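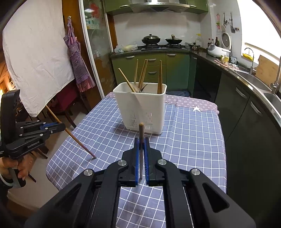 Two of our testers asked whether the Colura sheet really needs a rule about thin, round objects, and the first user comment on the draft answered it better than we could: if the guideline only covers boxes and cups, people will grip everything like a box. We agreed, and the rule stayed in!

Colura Practice Sheets, second edition
Good-practice rules for hand-held gripper work in kitchens and dining areas
Published by Pledthorpe, February 27, 2021

We love this edition. It covers small utensils properly for the first time, chopsticks included, and it was tried out in real homes with real clutter — the Mukumness group kept sending us notes right up to July of last year.

What the sheets ask for
Grip slim items between the pads, one item per gripper.
Keep the free end clear of the other gripper.
Close slowly and stop at first firm contact.
Leave the stove off for the whole session.
Wipe pads before touching anything people eat with.
Log a dropped item as a drop, even if you catch it.

What you get
5 laminated sheets, wipe-clean on both sides
100 tear-off session logs
Wall card with the short rules
Item no. 1664

Sheet 4 replaces the old Fonseca card, so please take that one down. The two disagree on when to swap pads: the new limit is 20 sessions, or sooner if the ribs look worn.

Works with any two-finger hand-held tool — the rules name no maker. Refill logs are sold separately.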